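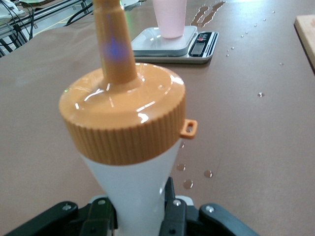

Progress report to the Burndale Fund: equipment planning for the kitchen bench work
Prepared by Shaimaa Kettani, with help from Mohcine Ait Brahim and Lovely Tan
December

Dear Youssra,

Thank you again for your patience with us over the autumn, and for the very kind note you sent after the last report (it is still pinned up over the sink). You asked for a plainer account this time of what we have bought, what we still want to buy and what we would like to move from one line to another, so I have tried to keep the technical side short and put the money first.

We have spent 71 percent of the equipment line. The largest single item was the second arm, which came to 2,519 dollars less than we had set aside, mostly thanks to Mohcine, who wrote to the supplier more times than I would have dared. The arm is called Milo, after a cat, and the name has stuck so firmly that it is now on the purchase order.

The pouring and dispensing tasks are where we have learned the most about what we need. Gripping a plastic squeeze bottle asks for quite different fingers from gripping a box or a block. The standard black fingers have a good hold on straight sides, but a body that tapers toward the bottom gives them less to work with, and we would like to try a softer pair before we commit to a full set. Lovely has two quotes in hand. The one from Pisden is the cheaper, though the delivery time is longer, and I would lean toward waiting.

Then there is the scale. We have been using an ordinary digital kitchen scale with a cup standing on it, and for setting up the task it has been perfectly good. For the measured trials in the spring we need one that can send its reading straight to the computer, as at present someone has to stand there and write the number down. Lovely did this for 81 trials and was cheerful for nearly all of them. I have also added a waterproof bench mat and a shallow tray to the list. Water does get onto the tabletop – puddles and beads of it – and I would much prefer to spend a little on trays now than a lot on electronics later. Covers for the wrist cables are on the same line for the same reason.

What we would like to ask you for is permission to use the saving on the arm for the following:

Soft fingers, one trial pair
Scale with a data connection
Bench mat, tray and cable covers
Spare squeeze bottles and caps, 17 of each

We would leave whatever remains in reserve until the trials are under way. Abdelilah Abdel Rahman has gone over the figures and is happy with them, and he can send you the full sheet if you would find it useful.

One item I would like to take off the list is the second camera stand. We budgeted for it when the Yeh bench was going to be run separately, and now that the two benches share a room we can manage with what we have.

If you are able to let us know before the end of January, Lovely can place the orders together and save us a delivery charge. And please do come and visit when the weather is better; the offer of lunch stands.

With warm thanks from all of us,
Shaimaa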